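Sevora wood-grain serving tray

Rounded corners, raised rim, warm orange-brown finish

I've sold trays of one sort or another for a good few years, and this is the one I keep going back to for my own kitchen. It's a plain rectangle with a proper lip all the way along and a swirly grain on the base. I've got one on the go most of the day -- tea in the morning, odds and ends on it by lunch, and supper carried through to the sofa when I can't face laying the table.
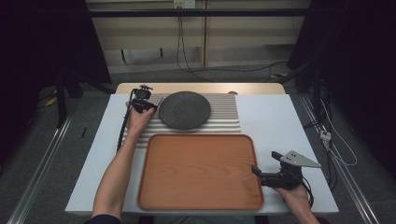
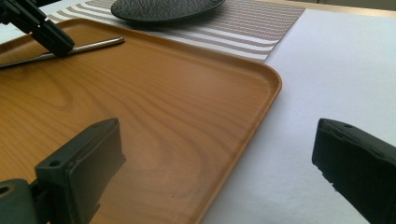
The first thing people ask me is whether it's big enough, and my answer is always to go and find a newspaper. Fold a broadsheet in half, lay it where you'd want the tray to live and see how you get on. If the newspaper fits on your side table with a bit of room for your elbow, you'll be fine. If it hangs over the edge, have a look at the Dudside instead, our smaller tray, which I brought in for bedside tables and narrow shelves.

I do six finishes in the Sevora range and this one outsells the rest easily. It's a friendly colour! The paler ones look lovely in a white kitchen but they do show up every drip of coffee, and the darkest one shows every crumb, so for a house with children (or a husband who eats toast standing up) I'd go for this. The grain is different from one batch to the next, so if you're buying a pair and want them to look alike, please order them together and leave me a note. I'll go through the boxes and find two that get along.

What I use mine for

Mostly carrying, obviously. A teapot, two mugs, milk and a plate of biscuits is a comfortable load, and I've done a whole fish and chip supper on it more than once. But I've also got one sitting on the worktop next to the hob with the oil, the salt and the pepper mill on it, and when I want to wipe down I lift the whole lot off in one go. It sounds like nothing much but it has changed how often I clean that corner.

A customer wrote to me in August to say she starts her tomato seedlings on hers. I wouldn't, personally, because of the watering, but she swears by it and puts a sheet of plastic down first. Somebody else keeps jigsaws on theirs and slides it under the bed between goes. Small jigsaws, I should think.

Looking after it

Wipe it with a damp cloth and a drop of washing-up liquid, then dry it straight away with a tea towel. Please don't leave it in the bowl. Please don't put it in the dishwasher either -- I get a sad email every few weeks about that one, and there's really nothing I can do once the finish has gone cloudy. Hot pans need a trivet or a folded cloth underneath. Mugs are fine, teapots are fine, a casserole straight from the oven is not.

If it picks up a sticky patch, a bit of warm water left on it for a minute will usually do the trick. Scourers will scratch it. For everyday marks I don't bother with anything fancy, and I'd keep spray polish well away, as it makes the base slippery and your cups will go skating.

Delivery and returns

Orders go out from Raudsepp, the packing firm I've used since the shop got too big for my spare room. They wrap each tray in card and paper, no plastic, and the corners get an extra bit of padding. Order before noon and it normally leaves the same day. The tracking email comes from them, so don't worry if you see a name you weren't expecting.

You've got plenty of time to change your mind, so long as the tray is unused and comes back in its box. If it arrives damaged, send me a photo of the tray and one of the box and I'll get another out to you. You needn't post the broken one back.

Goes well with

The Gorilance linen tray cloth is cut to fit this size and stops things sliding about, and it goes in a normal wash. I like the oatmeal one. There's a set of coasters as well, if you'd like to keep rings off the base.

Cafés and guest houses, drop me a line if you need a stack of them, as I've a separate price list for larger orders. Item code 545. In stock now, with more on the way before Christmas.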